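**Nistik adds tool handling to its training set**

FIGUEROA, Sep 2, 2021. Nistik has begun recording tool-handling runs at its Figueroa workshop, adding to a collection of robot examples it started in June. The company said the set now holds 1,899 recorded runs across 16 tasks, and that four more tasks are planned before the first version is given to outside labs.

The new runs are done over a blue cloth, with the work laid on a white board. In one task the arm holds a red-handled tool and brings its tip to a red dot on a raised white block. An operator guides each run, and the arm's motion is saved along with the video. Sessions last up to 19 minutes.

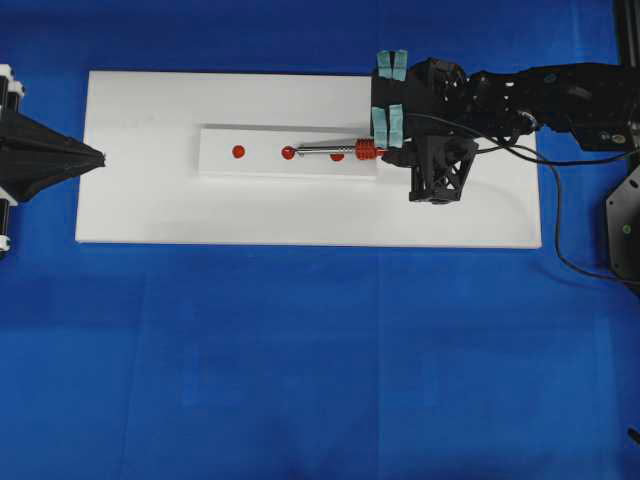

Trastar, which plans to train its own model on the set, would like to see more failed attempts kept in it. Clean runs alone, it said in a written comment, leave a model with little to go on once a tool slips or lands off the mark. Nistik said failed runs are saved but have not yet been labeled.

The labeling will be handled by Bristard, which did the same job for the earlier tasks. Each run is checked twice, and runs with missing video are dropped. Nistik has not set a price for access. Labs that want the first version can apply through the company's website.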